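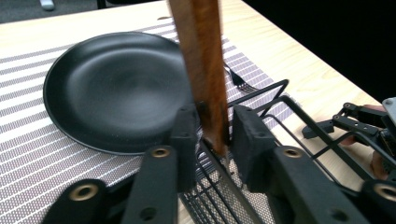 ## Caring for wooden kitchen utensils

This guidance applies to the wooden spoons, spatulas and boards kept in the shared kitchens at Rillska House. Residents are asked to oil them twice a year, in June and again before the winter closure.

1. Wash each item by hand in warm water with a little washing-up liquid. Wooden items must not be placed in the dishwasher or left to soak.
2. Dry with a clean cloth and stand upright overnight.
3. Rub any rough patches with fine sandpaper, following the grain, and wipe away the dust.
4. Apply food-safe mineral oil with a soft cloth. A full set of utensils needs 100 ml.
5. Leave for 2 hours, then wipe off whatever has not soaked in.

Nut oils must not be used in any shared kitchen. Olive and sunflower oil turn sticky and should also be avoided.

Items with deep cracks should be withdrawn and reported to the housekeeping office on extension 2121. Oily cloths must be laid flat outdoors to dry before disposal.

Last revised 22 December 2018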